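Folding a long-sleeved knit sweater so the sleeves don't end up in a lump?

Asked by Tharushi Sarkar, 8/2/20

I have one shelf for knits and it's a disaster. My maroon sweater is the worst – I fold it on the bed, it looks fine, and by the time it gets to the shelf there's a fat bulge down the middle. So far I do one sleeve across the chest and then get stuck on the other one. Hanging is out, I already stretched the shoulders on a gray one that way.

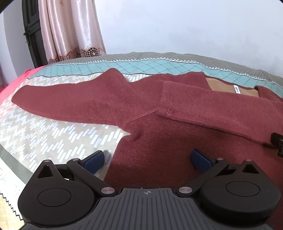
2 answers

Maricel Manalo

You're probably folding the sleeve on its own. Bring a strip of the body in with it, then turn the sleeve back down so it runs along the side. Smooth out the armpit before you go any further, those little creases add up!
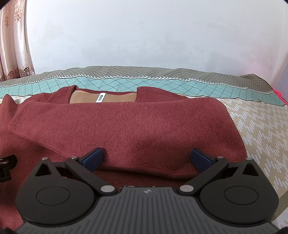
Then the other side the same way, and bring the hem up toward the neck. I fold in half once for a deep shelf and in thirds for a drawer. My sister swears by rolling, but my rolled ones always come undone (could just be me).

Glenys Prothero

What Maricel said, mostly. I'd only add that the second sleeve is where I used to go wrong too. Pull it straight out to the side first.
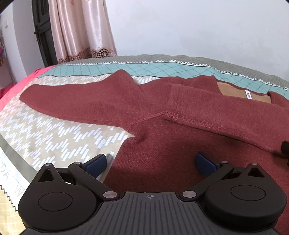 Get the cuff flat and only then fold it over, stopping short of the first sleeve so the two don't stack up. I've got 32 sweaters in a Pruswood dresser and they all fit – well, they fit in January when I'm wearing half of them. No tissue paper, life's too short.

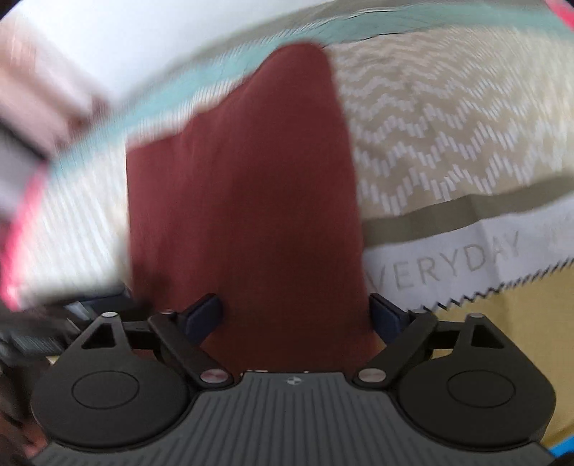

Maroon cloth against the teal and beige bedding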